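Participants wanted: home sleep diary study

Sonari is looking for adults who work evening or night shifts to keep a sleep diary at home for 17 days in March. We want to learn how people on irregular hours plan their meals, naps and time off.

You can take part if you:
are 21 or older
have worked shifts ending after 10 p.m. for at least 3 months
can read and write in English
are not being treated for a sleep disorder

What you would do
Fill in a paper diary twice a day, once when you get up and once before you go to bed. Each entry takes a few minutes. Write down when you slept, what you ate and drank, and how rested you feel. There is one phone interview at the start and one at the end – both can be booked outside your working hours.

Payment
Participants receive $119 after the second interview. If you stop early you are paid for the days you completed. We have 100 places, and they are filled in the order that completed forms arrive.

Meals and snacks
Small snacks count as entries too, even a single piece of fruit. Use your own words for portions. You do not need to weigh anything.
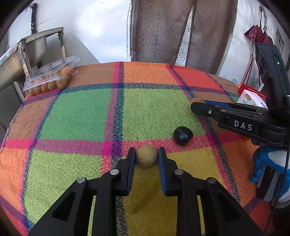
Maja Bednarek wrote that she kept the diary by her bed last time and found the morning entry easy, but the one after a double shift was hard to face. She would tell new people to fill it in before they sit down.

To apply, ask for a form at the Sonari front desk or call and leave a message for Lena Wasilewska. Please say which shifts you work and the best time to call back.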